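Storine Kitchen Rentals: Questions We Get Asked a Lot

Welcome, and thank you for looking here before calling (though we do like it when you call). Benjamín Salinas wrote most of these answers, usually with a cup of coffee going cold next to him, and we add to them whenever the same question lands in our inbox a few times in one week.

What comes with a furnished kitchen?

Every kitchen we rent in Villalba comes with the basics for cooking and eating a proper meal: pots, plates, silverware, glasses, a cutting board or two, and mugs on a mug tree. We like mug trees. They let you keep your morning cup where you can reach it half asleep, and they free up a shelf for the cereal. You'll also find at least one basket for fruit and vegetables, and you're very welcome to move it wherever it suits you.

Can I rearrange things?

Please do! We set each kitchen up the way we'd want it ourselves, but Benjamín is left-handed and quite tall, so his idea of a handy spot may not be yours. Move the mugs, swap the drawers, put the basket by the window. The one thing we ask is that you leave the wall hooks where they are, as the plaster in the older apartments doesn't forgive a second hole.

Should produce stay in the basket or go in the fridge?

It depends what you brought home. Onions, garlic and potatoes are happy somewhere dry and airy, and bananas and tomatoes do nicely out on the table. Corn is the one people ask us about in July, when the farm stand on the road to Prilden is selling it by the armload. An ear or two can sit in the basket if it's tonight's supper, but anything you're keeping longer should go in the fridge, with the husks on if it still has them. Sweet corn loses its sweetness quickly in a warm kitchen, and it's a shame to let that happen to a good one.

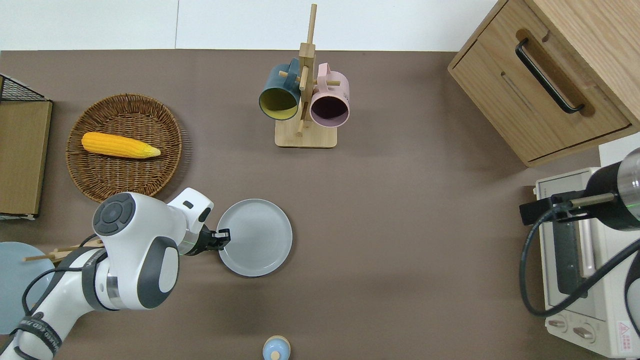 Wicker needs very little looking after. Shake out the crumbs now and then, wipe it with a damp cloth, and let it dry all the way through before you fill it again. Please don't put a basket in the dishwasher. We have lost two that way, and one of them was a wedding present.

How do I hang mugs so they don't fall?

Put one on each side first, so the weight is even, and then fill in the rest. Heavy mugs do best on the lower pegs. If yours are all different sizes (most of ours are, we pick them up at flea markets and can never resist a nice color), try the biggest ones opposite each other. Dry the handles before you hang them, too, or the drips will run down into the wood and leave rings on the base.

Can I put hot pans straight on the table?

We'd rather you didn't. There are trivets in the drawer next to the stove, and a folded dish towel will do in a pinch. If you do leave a mark, just tell us. We have a tin of Istard wood wax that has rescued plenty of tabletops, and nobody is going to scold you over a ring the size of a saucepan.

Something broke. What now?

Write to us and say what it was. We don't charge for a mug or a plate, since things break in kitchens that get used, and we'd much prefer yours to be one of those. For bigger items, such as a drawer that has come off its runners or an appliance that won't start, mention your apartment number and we'll come by, normally on a Thursday.

Do you supply oil, salt and coffee?

Salt, pepper and a small bottle of olive oil, yes. Coffee, no, and we're sorry about it. We tried for a while and found that everyone wants a different kind.

How do I leave the kitchen when I move out?

Wash up, empty the fridge and take your food with you, or leave unopened packages on the counter with a note and we'll pass them along. Check the basket as well, especially underneath any paper you've lined it with, where a forgotten onion likes to hide. Keys go in the box by the front door at number 33.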